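## 4. セルの保守と再調整

### 4.1 対象セルの構成

本節では、前節までに述べた双腕セル(以下、所内の呼び名に従い Bakos と記す)を稼働状態に保つために行った作業を報告する。論文の形式に従えばここは「実験装置」の補足に当たるが、費やした時間の配分に従えば、むしろ本論に近い。

Bakos は、向かい合う二本のアーム、その間の作業台、上方のカメラからなる。作業台には布を一枚張ってある。布を採用した理由は二つあり、一つは反射の抑制、もう一つは、以前使っていた樹脂板に指先を打ちつけるたびに隣室から様子を見に来る人がいたことである。布に替えてから打撃音は小さくなり、接触事故の発見は遅れるようになった。そこで制御系に電流監視を追加し、指の駆動電流が閾値を超えた場合に動作を停止して記録を残すこととした。

セルの設計は Prornovar の旧型架台を流用している。架台の図面は入手できたが、現物とは取付穴の位置が一致しなかった。図面の改訂履歴を遡っても該当する変更は見つからず、現物を測り直して図面のほうを直した。以後の数値はすべてこの修正図面に基づく。

### 4.2 点検手順

点検は始業時、試行ブロックの間、終業時の三回に分けた。始業時点検では原点復帰、指の開閉、ケーブルの取り回し、布の張りを確認する。手順書の初版は 40 項目からなり、第二著者の Ryu が実際に通して行ったところ、点検が終わるより先に昼になった。改訂版では 24 項目に減らした。削った項目の多くは、確認しても結果によって次の行動が変わらないものである。たとえば「筐体に異音がないこと」は、この架台では常に異音があるため判断の役に立たない。代わりに「昨日と違う異音がないこと」とした。

原点復帰は左右を同時に行わない。同時に行うと、まれに肘に相当する関節どうしが接近し、双方が安全停止する。この状態では片方を動かすためにもう片方を先に退避させる必要があり、退避には原点が要る。復旧には手動でブレーキを解除し、アームを人が支えながら下ろす。二人作業である。一人で行った例が一度だけあるが、手順書には載せていない。

ケーブルについては、手首の回転範囲の両端でたるみが残ることを条件とした。当初は見栄えを優先して結束バンドで短く束ねていたが、手首を端まで回した際にコネクタが半分抜け、通信が断続する不具合が生じた。断続的な故障は完全な故障より始末が悪く、原因の特定までにソフトウェアを三度書き直した。書き直した版は元の版より遅かったので、すべて破棄した。現在はたるみを大きめに取り、見栄えについては評価項目から外している。

### 4.3 故障の記録

本稿で扱う期間に、停止を伴う事象を 158 件記録した。記録は制御ログと手書きの作業日誌を突き合わせて作成したもので、日誌に「直った」とだけ書かれている事象は、何が直ったのか判断できないため集計から除いた。この除外によって失われた情報は少なくないと思われる。日誌の様式はその後改め、「直った」の欄には主語を書くこととした。

件数が最も多かったのは指先の位置ずれであり、次が布のずれ、その次が通信の断である。位置ずれの主因は、指の根元の固定ねじの緩みであった。ねじには緩み止めを塗布していたが、調整のたびに外しては塗り直しを省くという運用が定着しており、実質的には塗布していないのと変わらなかった。対策として、外したねじは再利用せず新品に交換する規則を設けた。以後、緩みによる停止は 9 件にとどまる。ねじの消費量は増えたが、予算上の項目としては小さい。

布のずれは、故障と呼ぶべきかどうかについて著者間で意見が分かれた。Katona は、布は部品ではないので故障ではないとする立場であり、Ryu は、止まったのだから故障だとする立場である。本稿では後者を採った。前者を採ると稼働率が見かけ上改善するが、止まっている時間は同じだけ止まっている。

布の張り直しでは、四辺の固定を一度にすべて外さないことが重要である。対角に外して対角に張ると、しわが中央に寄らない。しわは視覚系の平面推定に影響し、特に台の高さを実際より高く見積もる方向に働く。結果として指は対象の少し上で閉じ、空気を把持して成功を報告する。成功判定に電流値を併用してからは、この種の成功は記録されなくなった。成功率の数字は下がった。

### 4.4 再調整の課題

再調整には、形が崩れやすい対象を用いた。剛体の立方体を使った調整では、位置の誤差が摩擦と指の弾性に吸収され、ずれていても掴めてしまう。調整者にとっては快適だが、調整にはならない。透明な袋に物を入れたものは、縁の位置が見えにくく、余った部分が折れ曲がり、中身と袋の動きが一致しないという点で、欠点の一覧としてよくできている。

課題の内容は単純で、台上の袋の縁に片方の手を寄せ、余った部分を扱うというものである。反対側のグリッパは、指を閉じた状態で離れた位置に置いておく。閉じておくのは、開いた指の幅がそのまま干渉範囲になるためで、これは初期の衝突から得た知見である。衝突の相手は自分のもう一方の腕であった。

接触の判定には、手の指先に付けた十字の印を用いた。印の位置を画像から求め、関節角から計算した指先位置と比べる。差が許容値を超えた場合には、まず印の汚れを疑い、次にねじを疑い、最後に計算を疑う。順序は費用の安い順であって、可能性の高い順ではない。

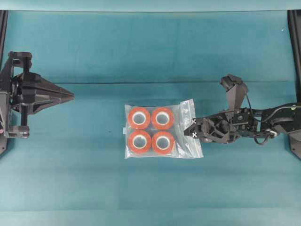
**図 4** 再調整の課題。右側の手の指先が、テープ 4 巻の入った透明なチャック付き袋の右縁に触れている。左側のグリッパは指を閉じている。

図 4 の配置では、袋の余った部分が手の側にある。逆向きに置くと、手は巻いたテープのある側から近づくことになり、課題の性質が変わる。初期の試行では向きを統一しておらず、担当者によって結果が異なった。この差は当初、担当者の技量として議論され、やや気まずい会議が一度開かれた。現在は向きを手順書に明記している。

袋の光沢も誤差の要因である。照明の角度によっては、プラスチックの反射が指先の印と同程度の明るさになり、検出器が袋のしわを指先と認識する。この場合、計算上の指先は袋の上を瞬間的に移動する。対策として、直前の位置から一定以上離れた候補を棄却する処理を加えた。より根本的には照明を拡散光に替えるべきであるが、天井の照明器具は建物の設備に属し、変更申請は4月に提出したまま回答を待っている。

### 4.5 再現性と移設

同じ手順を別の拠点である Dreltbridge の同型セルに適用したところ、始業時点検はそのまま使えたが、再調整は使えなかった。架台の穴位置が、こちらは図面どおりだったからである。修正図面に基づく当方の手順は、正しく作られた架台に対しては誤った補正を与える。そこで補正値を手順から切り離し、セルごとの設定ファイルとした。設定ファイルの管理には所内の台帳システム Pustelside を用い、変更者と変更理由の記入を必須にした。変更理由の最頻値は「調整」である。

なお、本節に示した手順書は 2020年5月17日の版に相当する。それ以前の版で取得したデータは、第 5 節の比較には用いていない。指先の固定ねじを交換した直後の試行も同様に除いた。交換後は数十回の開閉を経て締結が落ち着くまで、位置の再現性がわずかに劣る。この慣らし運転を省略できるかどうかは検証していない。

残る課題は手首のケーブルの寿命である。たるみを大きく取ったことで抜けは解消したが、今度は垂れた部分が動作中に台の縁をこすることがある。被覆の摩耗は目視で確認しており、交換の基準は現在のところ担当者の不安の程度による。定量的な基準の策定は、予備のケーブルが納品されてから着手する。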